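**SOLHEIM.** The most heavily requested evening class in town this spring has no instruments, no wine and no certificate at the end. It teaches adults to fold their shirts on a bed.

"Fold It Where You Sleep" opened for sign-ups in March through Skolar, the adult learning program that also runs beginner Greek and a class on sharpening things. By the time the office opened the next morning there were 107 names on the waiting list. The class on sharpening things had four, and one of those had meant to click on Greek.

The fee is $30 for three evenings. Participants bring a bag of clean laundry, and the flyer is firm about the word "clean," which appears twice and is underlined once.

The teacher is Melina Tsakiris, who spent most of her working life pressing and packing at Lotel, the laundry on the Oltov side of town. She had a long steel table there, waist high and perfectly flat, and she would like it known that she misses it. Her students do not have steel tables. A few of them have dining tables, which are covered in mail. What they all have is a bed, and a bed, in her view, is a bad surface that people are going to use anyway.

"It's soft, it's the wrong height, and it's got a blanket on it that moves when you pull," she said. "Fine. So learn to fold on something that moves."

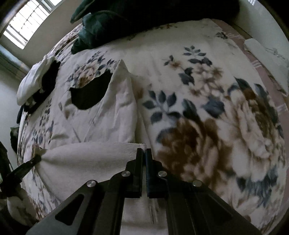

The method taught in the class begins with the bottom of the garment, which surprises people who were raised to begin with the sleeves. Tsakiris has the hem end turned up first, one generous fold, and then makes everybody stop and look at it. Most first attempts look a good deal like the cream one on the floral bedcover: a broad, smooth flap with a nearly straight top edge, let down by a bunched corner at the left end, with folds fanning out across the cloth from the spot where it's pinched. She treats the corner as the whole lesson. Pinch less fabric, she tells the class, and pull sideways before you pull up. Then she makes them undo it, which is the part of the evening when people start checking the time.

Sleeves come next, and here the course departs from what she calls shop folding. Shop folding wants a board and a pin. Home folding wants the thing out of the way before someone needs to lie down. Long sleeves get laid out flat on either side, smoothed from the shoulder to the cuff, and brought in across the back one over the other. A sleeve that won't stay put is to be folded again at the elbow and ignored.

There is a handout. It runs to 600 words, and Tsakiris wrote it in one sitting after Skolar asked for "a few bullet points." It has no bullet points. It has a paragraph on fitted sheets that ends in the middle of the page with the words "do your best," and a longer paragraph, clearly written with some feeling, on husbands who fold towels in thirds when the shelf was built for halves.

Periklis Bakalis, who coordinates the evening program, said the size of the waiting list had caught the office off guard. Skolar had booked the small room. It has since booked the large room, and is now looking into what it would take to put beds in it. The first session was held with camping mattresses laid on tables, an arrangement Bakalis described as "within the spirit of the thing." Tsakiris described it in other terms and has asked for at least one real bed by the second evening, with a proper cover on it, because camping mattresses squeak and she can't hear herself.

An email went around to local furniture owners. Three offered a bed. Two of the three wanted it collected and not brought back.

The class has also produced some mild unrest in the town newsletter, whose letters page reaches 2,910 households and doesn't usually have much to do in spring. One correspondent wrote that folding was a private matter. Another wrote that she had been folding on a bed since before either Skolar or Lotel existed and had never been offered $30 for it. A third wanted to know if ironing would be covered, and enclosed a drawing of his collar.

Ironing will not be covered. Tsakiris has said that she did enough of it at Lotel, and that a shirt smoothed by hand while you're still paying attention to it will get most people through most days. People who need more than that are invited to buy an iron.

She is stricter about the stack. Finished pieces go up the bed, toward the pillows, and unfinished ones stay down by the foot, and the two are not to meet. Dark things go underneath and white things on top, a rule that she admits has no scientific basis and that she intends to keep. Small items, meaning socks, handkerchiefs and the stray cloth that turns up in every load and belongs to no known set, may sit off to one side until the end. They are not to be folded first as a way of feeling productive. The class took this harder than the business with the corner.

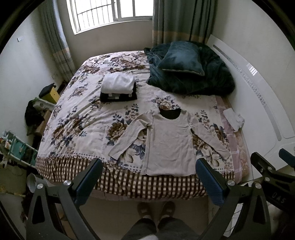 *Do you have to make the bed before you start?*

Pull the cover up and leave it at that. A wrinkle underneath will print itself onto whatever you lay on top, so it's worth one good tug from the foot end, but hospital corners are a different class and Skolar doesn't offer it.

That question came up at the first session and again in several emails afterward, and the office has now added it to the sign-up page. Also on the page: yes, children's clothes are fine; no, you can't bring a duvet; and a reply to someone who had asked if the bag of laundry could be left with the teacher and picked up later. The reply is one word long.

Attendance on the first evening was better than Bakalis had expected, given the rain and the fact that people had to carry their laundry through it. One couple shared a mattress and a bag, and by the end of the evening had agreed to bring separate bags. A retired surveyor got his flap so straight that Tsakiris held it up for the room, at which point it came undone. Several students discovered that they'd been given a T-shirt in a size they haven't worn in years and had been washing it faithfully ever since. The program has no policy on this.

What the students mostly wanted to talk about afterward was their own bedspreads. A patterned cover, everyone agreed, is good for hiding the state of the bed and bad for finding a sock. Slippery ones were complained about at length. The woman with the velvet throw was told, kindly, to take the velvet throw off. Tsakiris herself prefers something with a strong border at the foot, checks or stripes if possible, so there's a line to square the hem against. She doesn't much care what goes on above it, and she'll put up with any quantity of flowers.

The second evening deals with what to do when the pile is finished and it's late. The correct answer is to put it away. The course will spend an hour on why people move it to a chair instead, and there's a waiting list for that too, or at any rate it's the session most often mentioned by people trying to get in for one night only. Skolar isn't selling single evenings. 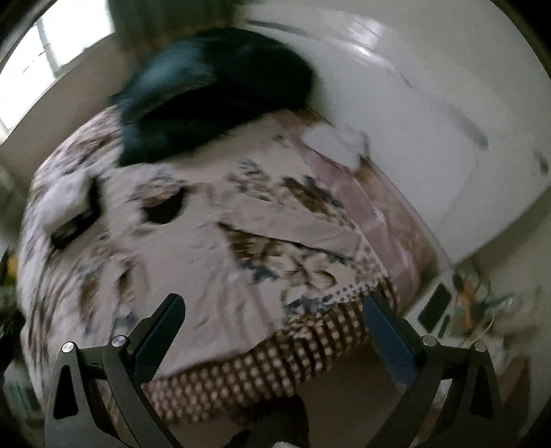
## How to get a place

Names are still being taken at the Skolar office in Solheim and on its website. Bakalis said a second round is likely before summer if the large room can be kept and a bed can be gotten through its door, which is narrower than anyone had remembered. People already on the list don't need to sign up again, and the office would be grateful if they stopped.

Bring one bag of clean laundry, including at least one long-sleeved top. Fitted sheets are allowed on the third evening only, at the owner's risk. Students from the Oltov side who don't want to carry a bag across town can drop it at Lotel by 4 p.m. on the day of the class, labeled, and it'll come over in the van unfolded. Tsakiris has checked with the driver about the unfolded part, and plans to check again.

The sharpening class still has openings.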